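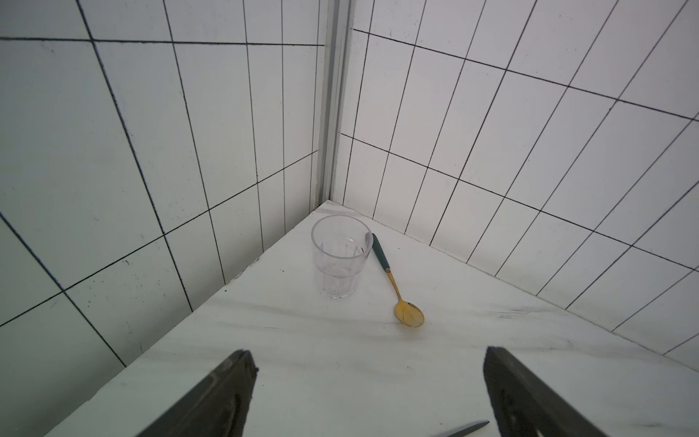 Tumbler and spoon on the countertop, tiled corner.

Wultusgate Residence Services
Support Ticket 756: Intermittent low water pressure and discolored water, shared kitchen, Astden Building
Status: Closed
Priority: Normal
Category: Plumbing / Domestic water supply
Opened: 25 Nov 2018

Summary of request

The resident reports that the cold water tap in the shared kitchen on the upper floor loses pressure at irregular times, mainly in the early morning and again in the evening. On several mornings the first water drawn has had a light brown tint, which clears after the tap has been left running. The hot water tap at the same sink is said to behave normally. The resident asks whether the water is safe to drink and whether the building supply is being shut off at night.

Initial response from the Service Desk

The request has been logged and assigned to the Building Systems group. There is no scheduled overnight shutdown of the water supply in the Astden Building. Until the cause of the discoloration is known, residents of the upper floor are asked to take drinking water from the kitchen on the ground floor. A notice to this effect has been placed on the kitchen door and sent to all residents of the floor by e-mail.

Questions sent to the resident

The Service Desk asked whether the pressure loss affected the bathrooms on the same floor, whether the tap made any noise when the pressure fell, and whether the tint was also seen in the hot water. The resident replied that the bathrooms were not affected, that there was a short knocking sound in the wall before the flow weakened, and that the hot water had always been clear.

Log entry: first site visit

The technician drew water from the cold tap at full flow. Pressure was steady at the time of the visit and no tint was present. The aerator was removed and found to be partly blocked with fine grit. It was cleaned and refitted. The shutoff valve under the sink was checked and was fully open. The bathroom taps were tested and performed as expected. As the fault could not be reproduced, the ticket was left open and the resident was asked to note the time of any further loss of pressure.

Log entry: update from the resident

The resident reports that the flow was better for a short period after the visit and then became weak again. The times supplied match the busiest hours for the laundry room, which is fed from the same branch of the cold water line. The tint was seen again on one morning.

Log entry: review by Building Systems

The drawings on file show that the kitchen and the laundry room share a branch line fitted with a Bouzid pressure reducing valve and an inline strainer. The bathrooms are on a separate branch. This agrees with the resident's account. The service record for the strainer shows no entry after the building renovation, although the maintenance plan calls for cleaning every April. The missed service has been reported to the contractor, Prekik Mechanical, under the terms of the maintenance agreement.

Log entry: second site visit

The technician attended with a representative of the contractor during the evening period. With the laundry machines idle, static pressure on the branch was 83 psi upstream of the reducing valve, and the reading downstream was within the normal range. When the machines began to fill, the downstream pressure fell sharply and recovered only after some 5 minutes. The knocking sound described by the resident was heard on both occasions when the machines stopped filling.

The branch was isolated and the strainer opened. The screen was heavily loaded with rust scale and sediment. The reducing valve was taken apart and its seat was found to be worn, with grit lodged against the diaphragm. The contractor advised replacement of the valve. The strainer was cleaned and put back in service as a temporary measure.

Log entry: corrective work

The following work was carried out during a planned shutdown of the branch. Residents were given two days' notice.

- Reducing valve replaced with a new unit of the same size.
- Strainer screen replaced.
- Short length of corroded steel pipe ahead of the strainer removed and replaced with copper.
- Water hammer arrestor fitted on the laundry supply.
- Branch flushed at the laundry sink and then at the kitchen sink until clear.

A water sample was taken from the kitchen cold tap after flushing and sent for laboratory testing. The notice on the kitchen door was left in place pending the results.

Log entry: results and follow-up

The laboratory report shows iron and turbidity within the limits that apply to drinking water. No bacteria of concern were found. The notice has been withdrawn and residents have been informed that normal use of the kitchen tap may resume. The resident confirms that the flow is now steady during laundry hours and that no tint or knocking has been noticed.

Root cause

Sediment from a corroded section of pipe collected in the strainer and the reducing valve. The restricted flow was not apparent under light demand but led to a loss of pressure at the kitchen sink whenever the laundry machines were filling. The discoloration came from the same section of pipe after water had been standing overnight.

Preventive action

Strainer service for the Astden Building has been entered as a recurring work order, and the contractor must attach a signed record before the order can be closed. The remaining steel sections on the laundry branch will be inspected at the next planned shutdown. Residents are reminded to report discolored water at once through the Service Desk and to state the room, the tap and the time of day. A report should be made even if the water later runs clear.

Closure

The resident has agreed to closure. Should the fault return, the resident may reply to the closure message and the ticket will be reopened under the same number.

Related tickets
Slow drain in ground floor kitchen, Astden Building
Laundry machine does not complete fill cycle
Hot water temperature too low in east bathrooms
Request for replacement aerator
Notice of planned water shutdown, laundry branch

Contact the Service Desk | Copyright 2018 Wultusgate Residence Services | Back to top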